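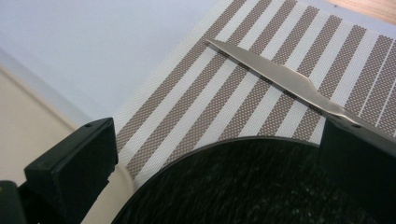 Table knife on a striped woven placemat, gripper fingers in the foreground. Knives are Class B items under section 3.

Humlow Handling Rules for Tableware Tasks: Frequently Asked Questions

These answers cover the questions sent in most often by sites working under the Humlow rules. Where an answer and the rules disagree, the rules apply. Section numbers refer to the current issue, released in December.

Scope

Which work do the rules cover?

Any recorded or supervised task in which a two-finger gripper, hand-held or arm-mounted, picks up, moves or sets down household tableware. Placemats, trays, cutlery, plates, bowls and cookware are all included. Glassware is covered by a separate annex. Food is out of scope, and so is any task in which a person eats or drinks at the station.

Do hand-held grippers need to follow the same rules as arm-mounted ones?

Mostly. Sections 2, 3, 5 and 6 apply to both. Section 4 (speed, stop function and guarding) applies to arm-mounted grippers only. Operators of hand-held tools sometimes read this as a general exemption. It is not one, and the item class rules in section 3 were written with hand-held work in mind.

We follow the Mersha checklist already. Is that enough?

The Mersha checklist covers station setup and cleaning. It does not assign item classes and has no log requirement. A site can keep using it for daily setup, but must add the class sheet and the item log.

Are the rules a safety standard?

No. They are a practice document. They do not replace a risk assessment, the tool manufacturer's instructions or the law where the site operates.

Item classes

What are the classes?

There are 4.

Class A: flat or soft items with no edge or point. Placemats, napkins, cork coasters.

Class B: items with a blade, point or tines. Table knives, forks, skewers, peelers.

Class C: rigid open items that can tip or spill. Trays, plates, bowls, pans.

Class D: anything that breaks into sharp pieces. Ceramic and stoneware belong here even when the shape would suggest Class C.

An item that fits more than one class takes the later letter.

Is a blunt table knife still Class B?

Yes. The class follows the type of item and is not adjusted for how sharp a given piece feels. Sites asked for a "blunt" subclass during the last review and the request was declined. Testing sharpness at the station would mean handling the blade more often than the task itself does.

Where should a knife be gripped?

On the handle, behind the bolster. The fingers must not close on the blade. If the planned grasp needs contact forward of the bolster, the task has to be rewritten or the item replaced with a blank of the same outline.

Which way should the blade point?

Away from the operator and away from any second person at the station, from first contact to release. On a placemat the knife may lie at any angle as long as this holds. Parallel placement is a matter for the task sheet.

Can a knife be handed from the gripper to a person?

No. Set it down, open the fingers, withdraw the gripper, then pick the knife up by hand. The same sequence applies in reverse.

Does a woven placemat need to be fixed to the table?

Only if the task sheet calls for a fixed mat. Woven mats shift and can bunch when a fingertip drags across them. For Class B items on a loose mat, approach from above and keep fingertip contact with the weave to a minimum. If the mat lifts with the item, stop, reset and log the attempt as "mat lift". Do not hold the mat down with a free hand while a Class B item is between the fingers.

Trays and other open items

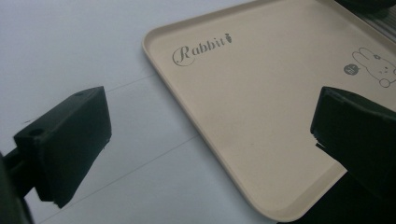
Beige tray marked "Rabbit" on a white tabletop. Trays are Class C; printed text is copied into the item log as it reads.

Where may a tray be gripped?

On the rim. A straight run of rim is preferred to a rounded corner, where block-shaped fingers tend to touch at a single point. If the rim is too low for the fingertip to get hold of, list the tray as "push only" on the class sheet.

May a tray be moved with items on it?

Class A and Class C items may stay on the tray if the combined load is no more than 400 g. Class B and Class D items come off first. The limit applies to the load and does not include the tray.

How do we find the load without weighing every time?

Weigh each item once, when it enters the log, and add the figures. A bowl entered at 322 g leaves 78 g for everything else on the tray. Round up to the next whole gram. Kitchen scales are acceptable if they read to one gram and are checked monthly.

How should printed or decorated items be logged?

Record the color, the general shape and any text that can be read. Give a drawing a short plain label, such as "rabbit, line drawing". Do not guess at small text. If it cannot be read at normal working distance, write "text not read". Two items that share a shape but carry different prints get separate entries.

Does the table surface matter?

It matters for sliding tasks. Record the surface color and whether there are visible seams or joints. A step at a seam can catch the edge of a tray and stop it short. Run a fingertip across the line before the session: if a step can be felt, mark it on the station sheet and keep push paths clear of it. A line that can be seen but not felt needs no action beyond the note.

Can we use the same station for trays and cutlery?

Yes. Keep the two groups apart between tasks, and return Class B items to a closed holder when the task in progress does not call for them.

Gripper condition

How often should the fingers be inspected?

Before each session and after any drop or hard contact. Look at the edges, the contact faces and the mounting points. Printed fingers need closer attention than machined ones. Small chips along an outer edge are acceptable if they are outside the contact face and leave nothing loose. Any crack that reaches a screw hole takes the finger out of service.

Can a worn finger be filed smooth and kept?

Outer edges, yes. Contact faces, no. Filing changes the face geometry and the two fingers will no longer meet evenly. Replace them as a pair.

Do the rules require a particular finger color or material?

No. Matte finishes are recommended where a camera is in use — polished metal items already return enough glare without help from the tool. The material must stand up to the site's cleaning agent.

How are the fingers cleaned?

Wipe with a damp cloth and mild detergent, then dry. Screw holes collect residue and should be cleared with a soft brush. Do not soak printed parts. Under the Flatton variant of the rules an alcohol wipe is also required between item classes; elsewhere it is optional.

Sessions and records

What has to be in the item log?

For each item: class, material if known, color, readable text, mass in grams and the date it entered use. For each session: the tool, the finger pair and any stop. The log can be on paper. The Rullness template is accepted and already has the fields in the right order.

What counts as a stop?

Any break in the task that the task sheet does not call for. Slips, mat lift, fingertip contact with a blade and dropped items are all stops. A pause to let someone pass is not a stop if nothing is held.

How many stops are allowed before a task is pulled?

After 4 stops of the same kind in one session, the task is withdrawn until the sheet has been reviewed. Stops of different kinds are counted separately. Blade contact is the exception: one occurrence withdraws the task.

Should failed attempts be kept in the record?

Yes, with the stop code attached. Deleting them hides the pattern that the review depends on. If a site shares recordings with others, failed attempts go out with the rest unless they show a person who has not agreed to appear.

How should lighting be recorded?

As "soft" or "direct", plus the main direction. Readings in lux are welcome but optional. Note any change made during a session, including blinds opened or closed.

Who signs the class sheet?

The person running the session. A second signature is needed when Class D items are on the sheet.

Changes and requests

We have an item that does not fit any class. What should we do?

Treat it as Class D and send in a request form with the outline, mass and intended grasp. Multi-part items, such as a lidded pot, are entered as separate parts unless the parts cannot be taken apart.

Can a site set stricter rules?

Yes. State them on the station sheet so visiting operators can see them. Looser rules are not permitted under the Humlow name.

How long does an older issue stay valid?

Until the end of the task sheet it was cited on. New task sheets must cite the current issue.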